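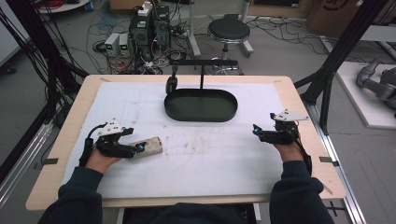
So can it do my chores yet? A reader of the last edition of the Nekier guide asked us exactly that, and our answer is: some of them, slowly, and it's great fun to watch!

Section 14. First tabletop chore

1. Tape the paper sheet flat on the table.
2. Set out one object and the tray.
3. Move the object to the tray by hand, 30 times.

Note: Folding laundry is still hard — start with blocks.

Caution: Stop if a cable pulls tight.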